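Stocking shelves is the chore I keep coming back to when friends ask if robots are ready for real work. I used to say give it 16 years. I'm down to 4, and I'm so happy to be wrong!

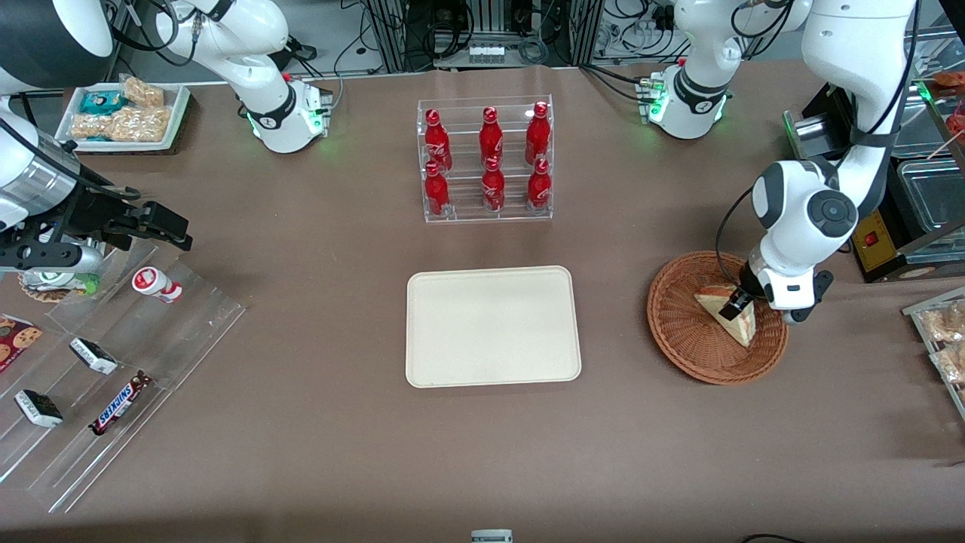 Soft food is my favorite test, much more than boxes or cans. A bottle with a cap forgives a clumsy grab, but cake can squash under a grip that's a hair too tight, and there the gripper is, closed on the top corner of a slice in a wicker basket. I'd love to see it try a whole bakery order next (frosting and all). Hongjun Long still bets on November for that one.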